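Bianka Csizmadia
31 July 2024

ok thread. we finally wrote down our rules for reviewing sim episodes at Istton and people keep asking me for them, so here's the list before I lose the doc again

Background, quick: we went through 1,025 episodes from the Ulell tabletop set by hand. threw out 371. Most of those weren't bad robot motion, they were two reviewers using the same word for different things. Painful to watch

So, seven rules. Not a standard, nobody certified anything, it's a page and a half and one table. Steal it

Rule one. Write the success condition before anyone looks at an episode. One sentence, checkable from sim state. "Makes coffee" is not a condition. What has to be where, and what has to be let go of
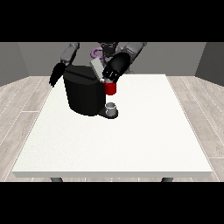

Rule two. Grasp, carry, place and release are separate labels. I don't care if it's more typing. We had "done" being logged at carry by one person and at release by another, for weeks, and the numbers looked great

Also for rule two – release means the hand is clear of the object and the object stays put for the full settle time. Pick a settle time and put it in the config where everybody can see it. Ours used to live in someone's head

Rule three. Use the object's asset name from the scene file in every label. No nicknames. If you only have a rendered view and no file, write color and rough shape and stop there. Small things near a gripper get called all sorts of stuff and then your search misses half of them

Had a long argument with the Pálfi folks about this one. They wanted pretty names in the dashboard. Fine, have pretty names in the dashboard, map them at the end. The label file stays ugly

Rule four. Timeouts are failures. We allow up to 600 steps. If it was "about to get there" at the limit it failed, log it, move on. You can add a note. The note does not change the result!!

(yes I know your policy was really close. everyone's policy was really close)

Rule five is the one I get the most pushback on. Never grade from one still. A still can flag an episode for a second look, it can't pass it and it can't fail it. Contact is the big problem, fingers right in front of a thing and fingers on a thing can look the same at thumbnail size. Take this view, red piece up level with the top of the machine, just right of the open lid, little gray cup sitting on the drip tray. Ask three reviewers what phase that is and you get three phases. Pull the contact log, scrub the episode, then label

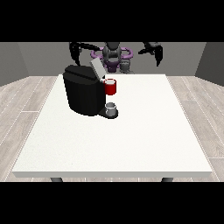 Rule six is start state and reset, which sounds boring and ate most of March. Every object's pose goes in the record at step zero, every joint too, including lids and doors. If a task has a hinged part, its angle is part of the start state. With a machine like this one the gray lid is raised and you want to know if it began that way or if opening it was part of the job, and no amount of squinting at a render will tell you. So log the hinge. Same for anything parked on the tray, position and orientation, written down

We missed hinge angles in the first batch and had to rerun it. Mekby exports them now if you turn the option on. It's off by default, check

Rule seven. Second reviewer on a random slice, and they don't get to see the first reviewer's labels. Disagreements go to a third person who writes one line on why. Keep those lines. When the same line keeps coming up, the rule is badly worded, fix the rule

A couple people asked about clutter. We review bare-table scenes first and get agreement up on those before adding distractors. If two people can't agree when there's one machine on a white table they won't agree on a full kitchen

Someone also asked about real hardware. Same labels, same order, but contact gets harder to be sure of so we added an "unclear" option. Kept it out of sim on purpose, the state is right there, go read it

Doc needs a cleanup pass, teh timeout section still has my comments in it. Will post a link when it's fit to be seen. If your settle time is longer than ours tell me what you use and for which objects, esp. thin cups – ours tip late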